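Minutes of the planning meeting after the open day
Amora Workshop, small meeting room, July

Present: Hubert Borkowska (chair), Hậu Khúc (minutes), two colleagues from Terton, one guest from Doãn.
Excused: Sundar team.

1. Minutes of last meeting
Accepted with one correction. The cost of the demonstration area is 2,251, not the lower sum which was written.

2. Report from the open day
Hubert reported that 47 visitors signed the book and 29 of them stayed for the demonstration. The task with the wastebasket and bag got the most questions. Visitors asked why the operator must hold a gripper in each hand, and Hubert answered that the recorded hand movements are later used for teaching the robot arms.

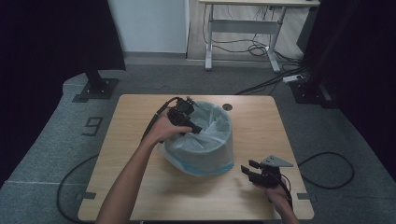
Station 9, grippers at the bin

The guest from Doãn asked if a thinner bag would make the task too difficult. Hubert thinks it is worth to try, but not in front of visitors.

3. Cables
Terton remarked that there are cables on the carpet on both sides of the table. It was discussed if the visitors can stand closer next time. Agreed: visitors stay behind a tape line until the cables are fixed to the floor. Terton will bring the cable covers – they have enough in their storage.

4. Close views for the visitors
People in the second row could not follow the fingers. Proposal from Terton: put the view from the gripper on a large screen during the demonstration. Several persons liked the idea, one was worried that quick movements look blurred and make people dizzy. We will test it with the bag task first.

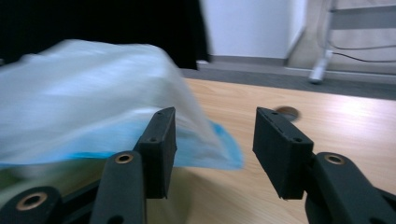
Hậu Khúc

I add one remark of my own, as agreed with the chair. In the gripper view both finger pads are well visible, and the gap between them also. The bag is blurred. For explaining the fingers this view is good enough, for explaining the bag I would prefer a slower movement.

5. Next open day
Start at 2 in the afternoon, same room. Sundar will be asked to send one speaker. The text for the invitation is still open, Hubert writes a draft.

6. Other
The key for the side door is still missing. Please look in your jackets.

Minutes written by H. Khúc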